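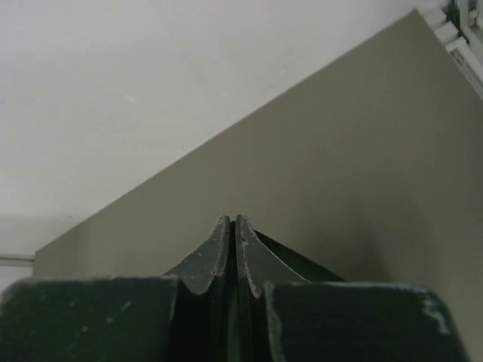 *Figure 3. Plain panel on a pale, smooth surface.*

## 3. Fitting the Tullden shelf panels

This section covers panels supplied with the Pleline wall unit. Fix the uprights to the wall (section 2) before starting.

**Caution:** Panel corners can mark painted walls and soft flooring. Lay down a drop sheet or flattened carton.

1. Check each panel for chips and bowing. Do not fit a panel that rocks when laid flat.
2. Measure between the inner faces of the uprights at the top, middle and bottom. Adjust the uprights if the readings differ by more than 3 mm.
3. Push the shelf pins fully into the holes. The front and rear pins must be at the same height.
4. Tilt the panel, pass it between the uprights and lower the rear edge onto the rear pins.
5. Lower the front edge. Press down over each pin until the panel is seated.
6. Place a spirit level along the front edge, then from front to back.
7. Fit the Sekex retaining clips from underneath and tighten by hand.

**Note:** Panels for the Figueroa corner unit are handed. Dry-fit both before inserting any clips.

### Loading

Spread the load evenly. The maximum is 46 kg per shelf for the standard width and 74 kg with the centre bracket fitted.

### Care

Wipe with a damp cloth and dry at once. Do not use solvent or abrasive cleaners. Re-check the clips after the first month, and again whenever the unit is moved.

Revised 24 June 2020, N. Solheim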